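Category: Program Reports / Early Language Learning

Hotutdale Home Language Project — Progress Report, Second Period

1. Scope

The project supports families raising children with two or more languages in the Hotutdale area. Work in this period covered parent workshops, the lending of book sets, and the first round of vocabulary checks. Funding came from the McAlister grant, with rooms supplied by the Hotley Center.

2. Enrollment

At the close of the period, 51 families were enrolled. Spanish, Portuguese and Vietnamese remain the most common home languages. Most households use one parent, one language. A smaller group speaks the minority language at home and English outside it, and these families report fewer problems keeping to their plan.

Four families left the project when they moved out of the area. Their book sets were returned.

3. Materials

The lending stock now stands at 600 books, of which 300 are in Spanish. Vietnamese titles are still hard to source at the level needed for ages three to five. An order placed in October was filled only in part — the balance is due in January.

Picture vocabulary lists were revised. The household list was split into two parts, furniture and small objects, after parents found the single list too long for one sitting.
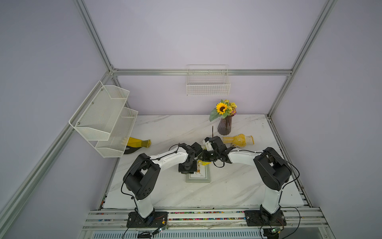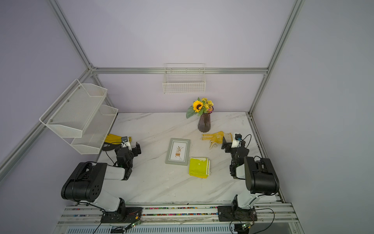
Tabletop and side walls, both views; the small picture frame is in both.

4. Vocabulary checks

Checks are done in both languages, on separate visits, by different staff. Scores are recorded per language and as a combined total of concepts known. Early results show wide variation in the minority language and much less in English. No comparison with single-language norms has been made, and none is planned.

Entry of scores into the Nuvura database is behind schedule. Records from the September visits must be re-entered with the correct language codes.

5. Budget

Spending is within the approved amount. An unspent $3,000 remains in the translation line. We request approval to move it to book purchases, mainly Vietnamese titles.

6. Next period

Second-round checks start in February. The workshop on reading aloud in the weaker language will be repeated in the evening, at 6:30, for parents who could not attend the daytime session.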